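# Bed-making by teleoperation: notes from the first block 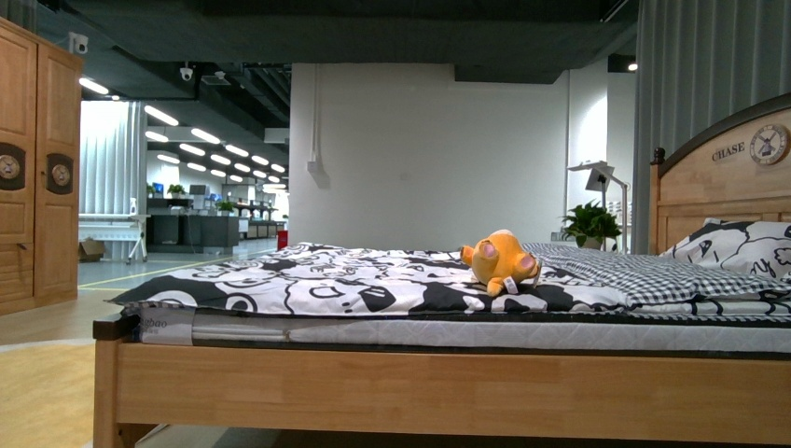
## The task

I have spent most of April teaching a two-armed mobile robot to tidy a bed. The task sheet calls it "bed reset, single". The operator starts with a comforter that has been pulled out of place, a folded checkered blanket, one pillow and one soft toy. At the end the comforter should cover the mattress evenly, the blanket should lie across the upper part, the pillow should be against the headboard and the toy should be on the pillow, face up.

A person does this in under a minute. My median by remote control is 97 seconds, and I have stopped expecting it to fall much further.

The work is for Radance, who want a general household policy and buy demonstrations by the episode. We are at 2259 accepted episodes across all tasks. Bed reset is the one I asked for, mainly out of irritation with cups. Cups had stopped teaching me anything by the second week.

## The controls

We use a leader and follower arrangement. I hold a pair of small arms with the same joint layout as the robot's, and the robot copies the joint angles. The base is on two foot pedals, which I dislike, and the torso height is on a thumb switch. There is no force feedback apart from a buzz when the gripper current passes a threshold.

The missing force feedback matters more with cloth than with anything rigid. When you pull a comforter by hand, you know from the drag whether it is sliding or whether you are about to take the blanket with it. Over the link I have only the picture, so I watch the pattern. A bold print is a great help. Large white shapes with black outlines stretch visibly when the fabric is under tension, and they go slack before a wrinkle forms. On the plain grey bedding we used in the trial week, I was working half blind.

The low viewpoint is the other difficulty. With the torso down, the side rail and the mattress edge are easy to judge, but the top surface is foreshortened to almost nothing. With the torso up, you can see the whole bed and lose the edge. I now start low, take hold of the hem, then raise the torso during the pull. Orestis Tsakiris, who reviews my episodes, objected to this at first because it adds a degree of freedom to every trajectory. He withdrew the objection after comparing the failure rates.

## Order of operations

I tried several orders and settled on this one:

1. Toy off first, held in the left gripper or set down near the foot of the bed.
2. Comforter, near side, one long pull from the hem.
3. Comforter, far side, two short pulls.
4. Blanket, lifted by its fold and laid flat.
5. Pillow.
6. Toy.

The toy going first is the only point I would insist on. If it stays where it is, it rides along with the comforter and ends up in a fold, and the recovery costs more time than the rest of the task. It is also the hardest grasp of the six for its size. Plush compresses, so the gripper closes further than you expect, and the current threshold never trips. I close until the body visibly deforms, hold for a moment, and lift slowly. The tag is tempting as a handle. Do not use it. The toy swings, and every swing goes into the data as something the policy may try to copy.

Step 3 is where most of my rejected episodes come from. The arms barely reach the far side of the mattress, and the elbow wants to drop onto the bedding. The correct thing is to drive the base along the rail and reach at an angle. The lazy thing is to lean. Leaning works for me and does not work for the policy, which learns to lean from positions where it cannot reach.

## What counts as a good demonstration

Our rules were written for cups and boxes, and some of them had to be rewritten for bedding.

Speed is no longer scored. Cloth moved quickly traps air and settles wherever it likes.

Pauses are allowed up to 4 seconds. The old limit was much shorter, and it punished operators for waiting until the fabric came to rest before the next grasp. Waiting is correct behaviour here.

Recoveries are kept. If I miss the hem and go back for it, the episode stays in, provided the second attempt succeeds. I argued for this one for some time. A policy trained only on clean grasps has no idea what to do after a bad one, and with cloth there are always bad ones.

The start position is randomised by hand before each episode. I found that I had a habit of throwing the comforter towards the foot end. Orestis plotted the first frames and the bias was obvious. Now a short list on the console tells me which corner to pull and where to put the toy.

## Current numbers

The first policy was trained on the bed episodes alone. It completed the full sequence in 54 per cent of trials. Failures fell mostly in step 3, as expected, with a smaller group in step 4, where the gripper takes the blanket and the comforter together. I do the same thing myself when I am tired, and I suspect a portion of those failures are faithfully learned.

The version mixed with the Starstead towel-folding data has not been evaluated yet. That set was collected with different grippers, wider at the tip, and I have doubts about how much will carry over. The pulling motions should. The pinches probably will not.

## Next

The pedals are being replaced with a small joystick on the left leader arm on Monday, which means recalibrating and an afternoon of poor episodes that will have to be thrown away. After that I want to try the same bed with the comforter fully inside out on the mattress, and a version where the pillow starts on the floor. The floor pick needs the torso at its lowest setting and the wrist nearly at its limit, so I will be practising without recording for the first few hours.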